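Forum Cundis > Matériel > PC de bureau > Démontage et récupération

Sujet : Tour de bureau ouverte, dans quel ordre démonter ?

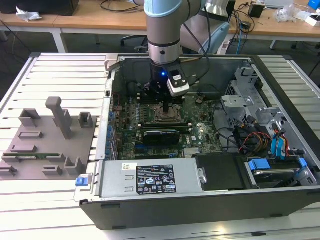 La tour couchée, capot retiré. Barrette mémoire sur le support gris, à gauche.

storka80
Bonjour à tous,
Je commence le démontage d'une tour de bureau et je voudrais garder un maximum de pièces : processeur, mémoire, carte graphique, disque dur. Le boîtier lui-même partira au recyclage, sauf si quelqu'un me convainc du contraire.
Mes questions :
1. Est-ce que vous sortez l'alimentation avant la carte mère ou après ? La mienne a une languette bleue au bout, je n'ai pas encore tiré dessus.
2. Le disque est tenu par deux clips bleus. Ça se pince ou ça se tire ?
3. Le socket est dégagé. Je laisse le processeur dans la carte ou je le range à part ?
Merci d'avance.

fajardo_13
Salut. Le bleu, sur beaucoup de tours de marque, c'est ce qui se manipule sans outil. Les clips du disque, on les pince l'un vers l'autre et on tire droit. Débranche d'abord les câbles, évidemment, le SATA en dernier si l'accès est mauvais.
Pour l'alim, regarde s'il y a des vis à l'arrière avant de pousser la languette. Sur la mienne il y en avait quatre et j'ai forcé comme un idiot pendant dix minutes.

Indira Mathew
Bonjour,
Je démonte des postes pour une association de réemploi. Mon ordre :
- carte graphique
- mémoire
- disque
- alimentation
- carte mère, avec le processeur dessus
La carte graphique en premier, elle prend toute la largeur et cache le reste. Attention au verrou du port PCIe, il casse facilement si on tire sans l'ouvrir.
Pour le processeur : si la carte mère est conservée, je le laisse dans son socket, étrier fermé. C'est l'endroit où il risque le moins.

fenora
Pas d'accord avec l'ordre d'Indira. Je sors toujours l'alimentation avant la carte graphique. Tant que l'alim est là, on a le faisceau dans les pattes, et avec tout ce paquet de câbles qui pend sous la cage métallique, tu vas accrocher quelque chose.

Indira Mathew
@fenora Sur une grande tour, je veux bien. Ici l'alimentation est en bas et la carte graphique juste au-dessus de la zone où il faut passer les doigts. Je préfère libérer la place. Débrancher le faisceau ne demande pas de sortir le bloc.

fenora
Débrancher sans sortir le bloc, c'est se retrouver avec des fiches qui se baladent sur la carte mère. Chacun sa méthode.

fajardo_13
Les deux marchent. Un élastique autour du faisceau, on le rabat hors du boîtier et on n'en parle plus.

marco1773
Je ne comprends pas l'idée de jeter le boîtier. Avec les loquets bleus des slots à l'arrière et la cage à disque, c'est un boîtier agréable à bricoler. J'en ai gardé un du même genre pour un serveur de fichiers.

storka80
@marco1773 Il prend de la place et j'en ai déjà 5 dans le garage. Si quelqu'un le veut contre les frais de port, je le mets de côté jusqu'en février.

lise_b
Une question sur le support gris avec les fentes. C'est de l'impression 3D, non ? Tu as le fichier ? Je range mes barrettes dans des boîtes à œufs et j'aimerais passer à autre chose.

storka80
Oui, imprimé. Je cherche le fichier et je le mets en lien si je le retrouve. Les fentes conviennent bien aux barrettes. Pour les cartes plus épaisses il faudrait élargir.

fenora
Pour du stockage long, je mettrais quand même les barrettes en sachet antistatique. Le support, c'est bien le temps du démontage.

lise_b
Des sachets, j'en récupère à chaque achat. Ça n'empêche pas d'avoir un support sur l'établi.

Indira Mathew
@storka80 Relève la référence de l'alimentation sur l'étiquette noire avant de la ranger. Sur les tours de marque, le connecteur carte mère n'est pas toujours standard, et un bloc sans sa carte ne sert parfois plus à rien. Chez nous on attache les deux avec le même numéro, au marqueur sur du ruban de masquage.

storka80
Bonne idée, je fais ça. Je pars donc sur l'ordre d'Indira, avec l'élastique de fajardo. Le processeur reste dans la carte.

fenora
Tu me diras combien de câbles tu as accrochés.

marco1773
Je prends le boîtier si l'offre tient toujours. Je t'envoie un MP pour le port.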